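Mindemik market says egg prices are "stabilizing." I have bought eggs there every week since June and I would like to know what they think that word means.

1/ A dozen was 2 dollars cheaper before summer. The official line is feed costs. Fine. But feed came down a while back and the sticker on the carton did not move.

2/ Then it was the heat. Hens lay less when it's hot, sure. I asked at 11 stalls. Two told me their birds were laying badly. The others shrugged and pointed at the wholesaler.

3/ The wholesaler is Hisine. Hisine says it's transport. I watched their guy unload from the same old Honda pickup he's always had, coming from the same farms 12 miles out. 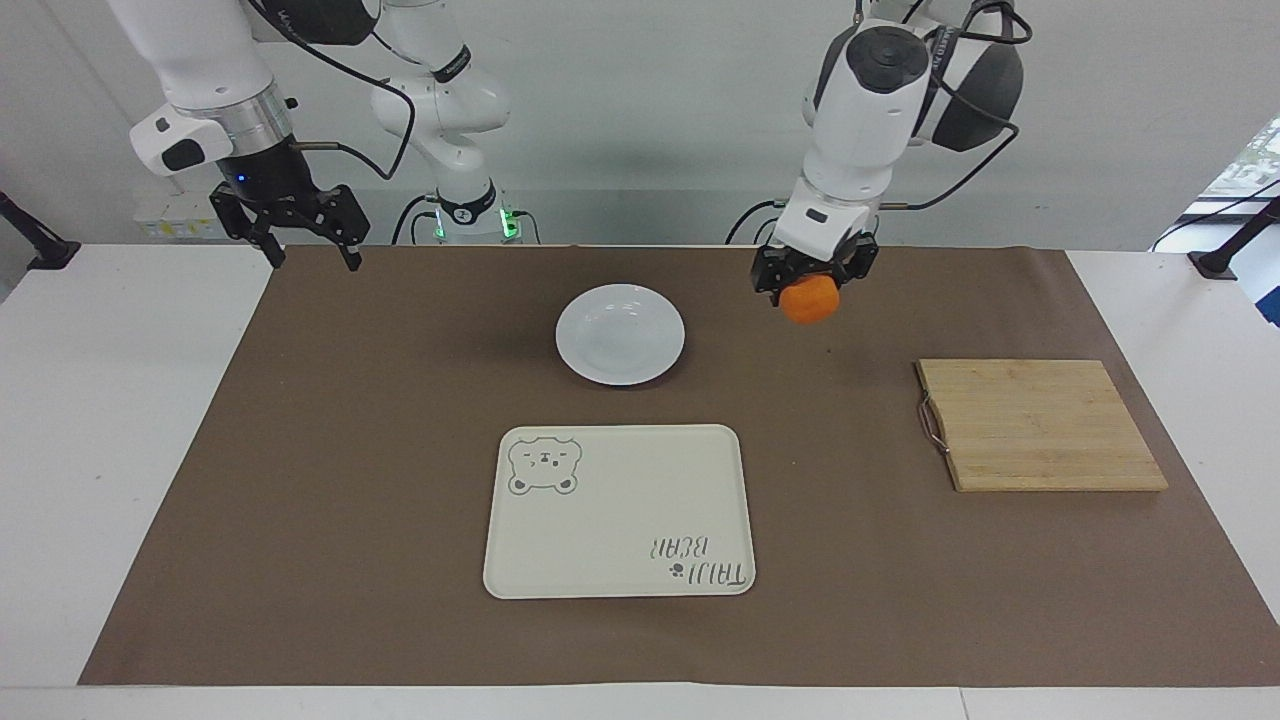

*Photo: Griet De Smet*

4/ Now Cletard wants us to believe its new packing line will bring prices down "by the holidays." Which holidays? They said that about butter too. Butter is up 13 percent.

5/ Someone replied that small farmers are finally getting paid properly. I'd love that. I asked three of them. Same farm price as spring, and one is getting less.

6/ So the farmer gets the same and I pay more. Somebody in between is doing okay, and I doubt it's the kid stacking cartons at 6 a.m.

7/ The county says it's "monitoring." It monitored onions last year. Onions came down when the new crop came in, and then we got a press release about it.

8/ If you have receipts from before June, send me a picture. Store name and date showing, please, no "I remember it was cheaper." I'll post the prices side by side once I've typed them up.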